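Bedspread

A bedspread is the outermost cloth covering of a bed. It lies over the sheets and blankets, hangs down on two or three sides, and is usually left in place during the day. The word is used loosely, and many people apply it to any top cover, including quilts and light comforters.

Types

A throw-style bedspread is a single flat piece with straight hems. A fitted bedspread has a tailored top and sewn sides, sometimes with split corners to go around bedposts. A coverlet is shorter and stops just below the mattress -- it is often paired with a bed skirt. Duvets differ in having a loose filling, and in many homes the duvet is folded or rolled to the far side of the bed while the spread stays flat.

Materials and patterns

Cotton is the most common fiber, followed by polyester blends and wool. Woven grids, stripes and checks hide creases better than plain colors do. The textile writer Custódio Vieira, in a survey of 288 household covers, grouped them into 14 pattern families, of which the large rectangular grid was the most frequent. The Jaten mill sold a striped cotton spread under the name Drasar for many years, and its February catalog listed 524 color combinations.

Everyday use

Besides keeping dust off the bedding, a bedspread makes the bed usable as a daytime surface. People sit on it, sort laundry on it, and set down books, trays or a plate of fruit. Darker and patterned spreads are often chosen for this reason.
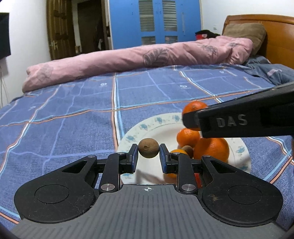 Can a cotton bedspread be washed at home?

Most can, in a large-capacity machine on a gentle cycle with cold water, provided the care label allows it.

Storage

Spare bedspreads are kept folded in a closet or chest. Refolding them along new lines a few times a year prevents permanent creases. Wool spreads should be cleaned before storage to discourage moths.

See also: Coverlet, Duvet, Quilt, Bed skirt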